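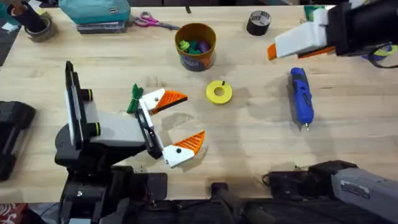
Sikum cell, Tevisham bench
November 1, 2024

Scope: left gripper fingertips and zero, handover check, cables on both sides. Arms are on the Dahlgren mounts as before, nothing moved there. Ondex controller firmware unchanged.

Starting condition

The complaint from the run log was left gripper stalls short on close. It reports "closed" with the tips still apart, then the hold current climbs and the Ondex driver trips on the overload flag. Joint ID is 4 on the left bus. Right gripper has the same ID on its own bus and doesn't show the fault.

Read the left gripper encoder before touching anything. Full open reads 3000, which matches the config. Closed reads 1684. The config has 1279 for closed. So the open stop is fine and the closed end is well short, with a clean mechanical stop when I push the carriage by hand with torque off. No grit feel. It just ends early.

Tried backing the horn screw off and retightening first, on the theory that the horn had slipped a tooth. It hadn't. A slipped horn would have shifted the open reading too, should have thought of that before getting the driver out.

Cause: the lower finger block on the left was seated proud on its slide. The block goes on with one screw through the face, and the pocket behind it had a ridge of print stringing left over from the last spare set. The block sat on top of the ridge, slightly rotated, and its inner heel met the other block before the tips met. Cleaned the pocket with a flat needle file, refitted, screw snug. Do not use the driver bit in the electric driver on these, the inserts pull out of the white blocks. Two of the February set went that way.

Fingertips

Both tips on the left came off and went back on. The orange tips are the soft ones, printed with the open rib pattern so they fold a little around a round part. Checks on each:

Flex each rib row with a thumbnail and look for white stress lines at the root. None on the left pair. One rib on the right lower tip is starting to go. Left it in, noted on the spares list.
Pull the tip straight out of the white block by hand. It should not come out. Left upper did, with some effort. Re-glued and clamped it over lunch.
Close on a strip of paper at low current and tug. Paper should tear before it slides out of the middle of the tips. It slid near the very end of the tips, held everywhere else. Acceptable.

Zero procedure, left gripper

Writing this out in order again. The copy in the binder still has the old horn.

1. Torque off on ID 4 only. Leave the arm joints powered or the forearm drops.
2. Park the wrist so the jaws are clear of the table and level enough to see the gap between the tips from the front.
3. Open by hand to the hard stop. Read position. Should be 3000.
4. Close by hand until the tips touch along their length. Don't squeeze. Read position.
5. If the closed reading is within a few counts of 1279, leave the config alone. If it isn't, find out what is in the way before editing the number.
6. Torque on, current limit at the low setting, cycle open and close several times while watching the carriage rail from the side.
7. Bring the current limit back up and repeat.

Step 5 is the one that got skipped last time. Someone wrote 1684 into the left config as the closed position, ran it for a session, then the file got overwritten by a pull and the fault came back looking new. The old value is in the history if anyone wants to see it. Committed 1279 again with a comment next to it.

After the fix: open 3000, closed 1279 on the first hand reading, a count or two either side under power. Overload flag cleared and did not return on the cycling test at either limit.

Handover check

With the jaw readings sorted I ran the handover pose pair. Right arm holds the part upright over the middle of the table, left comes in from below and to the side. Speeds at the slow preset for all of this.

The first attempts had the left tips arriving low. The left shoulder offset had been tuned around the rotated finger block, so with the block seated properly the tips now sit in a different place relative to the wrist. Changed the tool offset in the left config and not the taught poses. The poses were taught with a good block, according to the commit dates, and they should be right again once the offset is.

Lateral error was visible from the front camera view but hard to judge from the side. Easier to jog the left arm to the contact pose, stop, and sight along the tips to the bottom of the part. Moved the approach point in small steps until the left tip came in just under the rounded end without touching it, then let it continue.
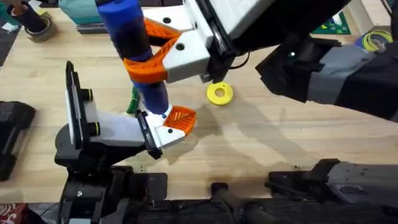 Cables

Right arm: the gripper lead loops out at the wrist and was long enough to swing into the left gripper when both arms are over the center. Shortened the free loop by feeding slack back toward the elbow and put a new tie at the forearm. Leave enough slack for full wrist roll in both directions. I checked it by rolling to each soft limit with a finger behind the cable, and it goes tight but doesn't pull on the plug.

Left arm: the lead from the gripper housing down into the base hardware had been tied hard against the upright plate. That is fine in the parked pose and bad with the elbow extended. Cut that tie and replaced it with a looser one, head facing out. The connector at the base end has a cracked latch. It seats and holds for now, but any unexplained bus dropout on the left should be blamed on it first.

Green ties are the ones we can cut. Black ties are structural and stay. This rule was on a label on the old bench and didn't make it across to Tevisham, so it's written here.

Knobs on the left vertical plate: both finger tight plus a quarter turn. The lower one was looser than I like. It lets the plate rock slightly when the arm decelerates, and I suspect some of the "bad calibration" notes from the last month are this and nothing else. Added it to the pre-run list.

Table side

Objects for the pick tests stay on the table, starting layout is whatever the session sheet says. The tin stays toward the back at the center where either gripper can get over it. The yellow ring stays near the middle, flat, and is the object I used for the jaw clearance test: bring the left jaws in open, level with the table, and stop short of the ring. With the corrected tool offset the stop point repeated well enough that I couldn't tell the runs apart by eye. Did not put a gauge on it.

Jaw orientation at the stop matters more than the distance. If the carriage runs diagonally relative to the ring, the lower tip gets there first and pushes the ring along the grain before the upper tip arrives. The wrist roll in the approach pose needs to be set so that both tips clear, and the clearance has to be checked at full open, not at the pre-grasp width that the script uses for speed.
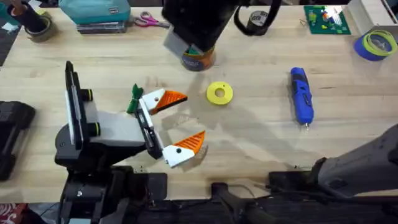
The pre-grasp width is set as a fraction of the open-to-closed span, so it moved too when the closed value went back to 1279. It comes out narrower than what people have been used to. Anyone who hand-tuned a grasp while 1684 was in the file will find the jaws closing farther than expected on thin parts. On thick parts there's no difference, the current limit stops it first.

Checked the right arm over the tin as well, vertical approach only. Stopped above the rim with no contact, backed out, repeated. The right tool offset is untouched and I have no reason to change it.

One oddity. On the second power-up the left controller came back with the default current limit and ignored the stored one. Wrote it again, cycled power, and it stuck. Could not reproduce. Ondex units have a write-lock bit that has to be off before the stored limits take, and I may have had it on from reading the registers earlier. Logged as operator error until it happens again.

Parts used

One small cable tie per side.
Glue for the left upper tip.
No screws replaced. The insert in the lower left block is still the original one.

Open items

Right lower tip, cracked rib. Replace at next spares print.
Left base connector latch. Needs a new housing, not a new lead.
Print profile for the white blocks: the stringing in the screw pocket is going to come back with the next batch unless retraction is changed. Flip the part so the pocket faces up and see if that is enough before playing with retraction.
Binder copy of the zero procedure to be replaced with the steps above.
Pre-run list: add plate knobs, add closed reading on both grippers. Write down the number, not "ok".
Ask whether the handover script should read the closed value from the config at start. At present it carries its own copy, and I had to edit it in both places today.

Left parked with jaws open, torque off, e-stop in.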